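4.2 Wiping as a habit: what the households told us

The first part of our results dealt with how long people spend cleaning their bathrooms and kitchens. We now turn to something we find far more fun, which is the order in which they do it and the words they use for each step. Very little has been written on this. Studies of housework tend to treat cleaning as one block of minutes in a diary, sitting between cooking and childcare, and the small choices inside that block are lost. Yet when we let people talk freely about a cloth, they talked for a long time, and with real pleasure.

As set out in Section 3, we worked in two towns, Panix and Umik, with 33 households in all. Each kept a written diary for 30 days and took part in one long interview at the end. The diary had no fixed categories. We asked only for what was cleaned, with what, and what came next, in the household's own words. This gave us just over 3000 separate entries (after removing those which named no surface at all), and we coded each one twice, with a gap of some weeks between the two rounds.

The strongest pattern is the one we call the "downhill rule". In both towns people worked from the surface they thought of as cleanest to the surface they thought of as dirtiest, and they did so even when it meant walking back and forth across the room. A typical bathroom entry from Panix runs "mirror, shelf, tap, sink, side, floor". A typical one from Umik runs "glass, tap, basin, top, bin, floor". The words differ, the path hardly at all. What delighted us was how firmly people held to this path without ever having been taught it as a rule. Several interviewees were surprised to hear that they had one, then went on to describe it in great detail, with exceptions for guests, for illness and for the week before a holiday.

The exceptions deserve a closer look. The downhill rule bends most often at the sink. For a good part of our sample the sink is both the place where things are made clean and a thing that gets dirty, and this double role shows up plainly in the diaries. Some households clean it first, so that it can be used to rinse the cloth for everything else. Others clean it last, on the grounds that everything else will have been rinsed into it. A small and rather passionate group of 6 households clean it twice, once at each end, and several of them told us they thought everybody did. We had not expected to hear strong feelings on this point, and the interviews ran well over time as a result.

Objects that live beside the sink turned out to be the richest topic of all. Trays, soap dishes, tumblers and little stands all share the same awkward place in people's thinking. They are there to catch mess, so a bit of mess on them is allowed; but they are also there to look nice, so the same bit of mess is a small embarrassment. In the diaries these objects are nearly always given a verb of their own. Counters are "wiped" and floors are "done", while trays are "gone over", "seen to" or, in one lovely entry, "tidied in the face". The tray was also the object most often named on its own line, as if it were a separate job.

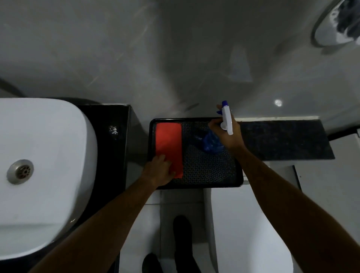
Figure 6. A red-orange cloth folded lengthwise on a black tray next to a bathroom sink, with one hand pressed on it.

Folding, too, came up again and again. We had not asked about it in the first version of the interview and added a question after the third household raised it unprompted. The long fold was described most fondly. People who fold a cloth this way spoke of having "sides" to use up, and they kept track of them with some care: one side for the tap, one for the rim, one for whatever is left. The square fold had its own supporters, who liked the thickness of it under the palm. The remaining group do not fold at all, and bunch the cloth up in the hand. They were often cheerfully rude about folders, and the folders about them.

It would be easy to file this under personal taste. We think there is more in it. A folded cloth lets a person carry the downhill rule over from the room to the cloth itself, by giving it a clean part and a used part. In the diaries, folders mention rinsing less often per session than bunchers do, and when they do mention it, it tends to fall between rooms, where bunchers rinse between surfaces. The link held in both towns and for both bathrooms and kitchens. We would love to see it tested with a larger group, and with people observed over a whole session as well as asked to write about it afterwards.

Colour was the other surprise. A good many households had some sort of colour rule, and hardly any two of these rules matched. Red might be kept for the toilet in one flat and for the kitchen table in the flat upstairs. What the rules had in common was their firmness. A visitor who picked up the wrong cloth was remembered for years. In Umik, two households had fallen into a friendly quarrel over the same packet of cloths, bought together and divided by colour, with each side sure that it had been left with the wrong ones. Bright colours were widely preferred for jobs in view of others, and faded ones drifted steadily down the ladder: from glass to counter, from counter to floor, and from floor to the shoe cupboard. We call this the "cloth career", and Table 4 gives the stages most often named in each town.

Two earlier schemes for sorting household tasks are worth setting against these findings. The Voicu scheme groups tasks by room, and the Druso scheme groups them by tool. Both are tidy and quick to apply, and we used both in our pilot. Neither copes well with the entries above. Under Voicu, the tray and the sink fall into a single bathroom task, and the separate verb is thrown away. Under Druso, every task done with a cloth becomes the same task, so the order disappears. Our own coding keeps the surface, the tool and the place in the sequence as three linked fields. It is slower, and the second round of coding took most of December, but it lets the downhill rule and its exceptions show up side by side.

There are limits to what we can claim. The diaries tell us what people chose to write down, and a person who enjoys cleaning will write more about it. Larger families were harder to recruit in Panix than in Umik. In shared homes the diary was usually kept by one person, whose view of what the others did was, shall we say, not always generous. We also suspect that keeping the diary changed the habit a little. A few people told us they had begun cleaning the tray more often simply to have something to put on the line.

Even so, we are excited by how much order there is in such a small and ordinary act. The next section looks at how these sequences are passed on between parents and children, beginning with the households in which two generations kept separate diaries of the same bathroom.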